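Leave Interior Doors in the Lease Inventory
By Mireille Brunet
Sunday, March 5, 2023

Most residential leases treat an interior door as part of the wall. It is listed nowhere, inspected by no one in particular, and charged to the tenant at full replacement cost when it is found damaged. I think this is a defect in the paperwork, and a cheap one to correct.

A door has a service life. Hinges loosen, latches drift out of line with the strike plate, and the bottom edge takes water from mopping. At the Cerkarby building, where I reviewed move-out statements last October, 41 of 217 files carried a door charge. Only two included any record of the door at move-in. The rest rested on the manager's memory.

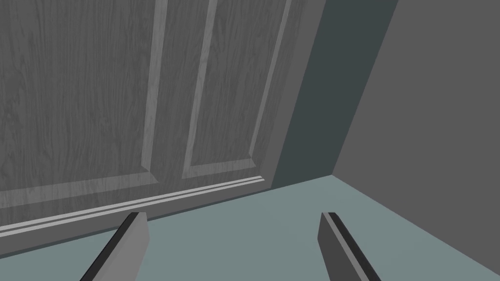 HOUSING & LEASES

The usual objection is labor. An inspector who has to open and close every door will spend longer in each unit. That is true, and the added time should be paid for. It is still less than the time spent on one disputed deposit.

The form need not be long. It should give the door's location, its install year if known, the condition of both faces and the bottom edge, and whether it latches. Charges should then be reduced by age, as is already common for carpet and paint. Where the install year is unknown, the owner should carry that gap, having had the better chance to write it down.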